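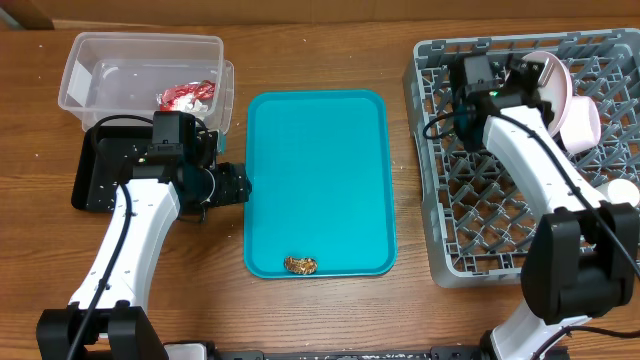

Re: [drudside-kitchen] Dishwasher rinse temperature

On Aug 12, 2019, Gaëtan Royer wrote:

> The Skivthorpe unit reads 87 on the final rinse. Is that the probe or the display?

The display. It lags the probe by 7 seconds on a short cycle, so take the reading at the end of the rinse. Fault code 394 is separate – it refers to the inlet valve.

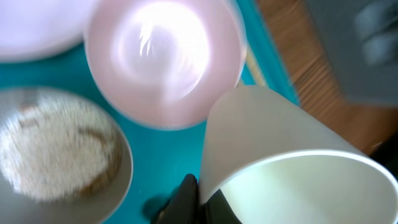
If the code returns after a reset, clean the inlet filter and run one empty cycle before calling Nazarenko. The descaling interval stays at 500 cycles. Emard's old sheet gives a different figure and should be binned.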